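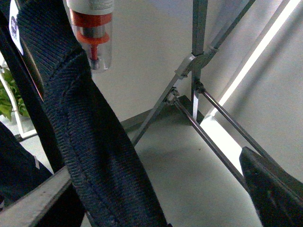
Hanging Up the Laundry, the Hard Way

Tuesday, September 22, 2020

If you have walked past the ground floor of Bakhtiari Hall lately and wondered why there is a clothes rack in a robotics lab, we have an answer for you, and it is our favorite project in ages. The club is teaching a robot to handle clothes on hangers. Shirts, mainly, and a few thicker things, all of them dark, all of them floppy, and all of them with strong opinions about where they would like to go!

The project is called Birnex. It started in May as a page of notes passed around during the spring wrap-up call, when everyone was at home and had been staring at their own closets for far too long. Somebody asked whether an arm could pick one shirt out of a row without dragging its neighbors along. There was a long silence, then a lot of typing, and by the end of the call we had a project channel, a name and a shopping list.

Most of our past builds have dealt with stiff things. Blocks, cups, boxes with nice square corners. You measure the box, you plan the grasp, and the box is still the same box when you get there. A shirt does no such thing. Touch the sleeve and the shoulder moves. Pull the shoulder and the hanger swings. Back off to try again and the whole garment has turned a little on the hook, so the plan you made a moment ago belongs to a shirt that no longer looks like that. We love it. It is the most frustrating thing we have ever worked on.

The money side, for those who ask: the club put in over 600 dollars, mostly saved from the spring trip that never happened. That went to the rack, hangers, cables, replacement finger pads and a very large box of zip ties. The arm itself belongs to the department and is shared with two classes, so our sessions get squeezed in during the evening. If you have ever wanted to see people cheer for a coat hanger at nine at night, you know where to find us.

Choosing the clothes took longer than anybody expected. We wanted garments that look alike, so the software couldn't simply go by color, and we wanted prints with lots of detail so there was something to hold on to when a fold hid half the shape. Black shirts with a robot arm drawing, English stacked over a few lines and Chinese beside it, turned out to be just about perfect. "MAKE A BETTER WORLD" is a lot to ask of a T-shirt, and 改变世界 ("change the world") is asking even more, but they are working hard for us.

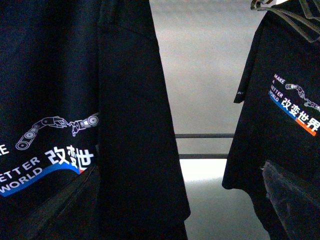 Rotmont Robotics Club - Birnex Project Team

So where are we now? The first weeks of the semester went into seeing. The camera rides near the gripper, so it gets very close to whatever the arm is reaching for, and that is both wonderful and awful. Up close, one shirt can cover half the view while the one beside it looks small and complete. Same print, same words, wildly different size. Our early software was convinced that the big one and the little one had nothing to do with each other, and it would happily ignore the nearer shirt to go after the farther one.

The fix came from the vision group and it is lovely. They stopped asking the program to recognize a whole shirt. It now looks for parts - a sleeve hem, a neckline, the place where a hanger comes out of the fabric - and builds up a guess from those. When the print shows up it helps, and when the print is folded away the program carries on anyway. The change took a weekend to write and a good deal longer to test, and we would like to thank the bakery on the corner for staying open during both.

Then there is the matter of the dark fabric. Black on black is miserable for a camera. The edge between two shirts nearly vanishes if the light is flat, and if you turn the light up, the wall behind goes bright white and the shirts become one big blob. We tried a desk lamp on the left, a desk lamp on the right, and a bedsheet over a desk lamp (do not do this, the lamp gets hot and so does the lab manager). What we settled on is boring: leave the room lights alone, set the exposure for the fabric, and let the background wash out wherever it wants to. The program doesn't need to see the wall. It needs to see the folds.

The motion group has been just as busy. Their work this month is all about approach. Coming straight at a hanging garment pushes it away, so the arm now slides in from the side with the fingers wide open and closes slowly near the top, where the cloth is held still by the hanger. The lower you grab, the more it swings. Everybody who has ever pulled a shirt off a rack knows this in their hands, but try writing it down as a rule! We ended up filming our own hands doing it and arguing over the playback.

Hangers deserve a paragraph too. We mixed them on purpose. Some are curved metal with a polished neck that throws reflections everywhere, and others are thin wire that the depth data barely notices. The shiny ones are easy to spot by eye and surprisingly hard for the software, because the bright patch slides along the metal as the camera moves. For the wire ones we gave up looking for the wire and went looking for the shoulders instead. Two round humps in the cloth with a dip between them almost always means a hanger. It gets confused by a bunched-up sleeve now and again, and we have a folder full of those mistakes that we plan to use for the next round of training.

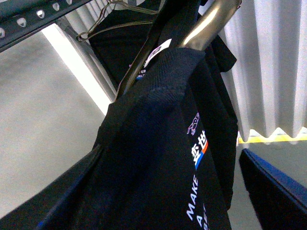 A reader of our last issue wrote in to ask whether all this effort was really worth it for a job that a ten-year-old can do while watching TV, and added that their own ten-year-old was available at very reasonable rates. Fair point, and we have forwarded the offer to the motion group. But the skills carry over to so much else. An arm that can find the edge of a shirt has made a start on towels, bandages, grocery bags, tents, plant leaves, anything that bends. And the students doing it are learning how to work on a problem where the textbook answer is three lines long and none of the lines help.

The reader also wanted numbers, so we ran a proper test evening. Over 56 attempts on the full rack, with the garments shuffled between tries, the arm took hold of the right one and only that one 33 times. We screamed. It may not sound like much, but at the start of the semester the score was so low that we had an unspoken agreement not to write it on the whiteboard. Most of the misses came from two causes. In the first, the fingers caught a bit of the shirt behind as well. In the second, they closed on nothing because the cloth had drifted away from them. Both are things we know how to work on, and that makes for a very good list to have on a Tuesday.

What comes next is necklines. A collar is the best landmark on the whole garment. It is thicker than the body, the ribbing gives the camera real texture, and the stitching underneath runs in a line you can follow even when everything else is dark. If the arm can find the collar, it knows which way is up, and if it knows which way is up it can guess where the shoulders are. The heavy knits are especially good for this. Their ribbed bands stand up from the fabric and catch a little light along the edge, and one member of the vision group has become so fond of them that the rest of us have heard the word "ribbing" more in two weeks than in our whole lives up to now.

The trouble with heavy knits is the fuzz. Loose fibers along an edge make the edge wobble in the software, and a speck of lint can pull a tracking point right off the seam and onto itself. We did think about going over everything with a lint roller before each session. The vote was close, but we decided against it. Real closets have lint in them, and we would like Birnex to be ready for real closets.
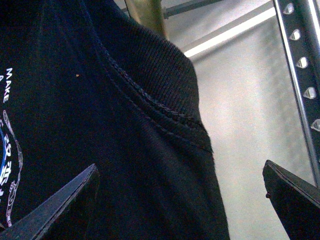 Do I need to know how to program before I join the team?

Most of us learned after we got here. If you can sit with a stubborn problem for an evening and write down what happened, we will put you to work on your first night. We need people for test sessions, for labeling, for fixing the rack when a bolt works loose, and for sewing - yes, sewing! Anyone who understands how a garment is put together is worth their weight in zip ties.

The big date on our wall is the Hotico Student Challenge. This time around it will be judged from video, with each team sending in one unedited run and a short write-up. We are entering the soft goods category. The rules ask for a garment to be taken from a rack and moved to a second one without falling on the floor. So far we can do the first half on a good day. The second half involves getting a hook over a bar, and our best attempt at that ended with the hanger going one way and the shirt going the other, to great applause.

Work sessions are in the Bakhtiari Hall lab in the evenings, after the classes have finished with the arm. Space is limited this semester, so please put your name on the sign-up sheet on the club page before coming over, and wear your mask. If you would prefer to help from home, the labeling work can be done from any laptop, and there is always someone in the channel to keep you company.

We are also collecting clothes. Dark ones are best, any size, clean, with or without a print, and the stranger the better. Hoodies with drawstrings are very welcome, though the motion group has asked us to bring those in one at a time. There is a box for them just inside the lab door.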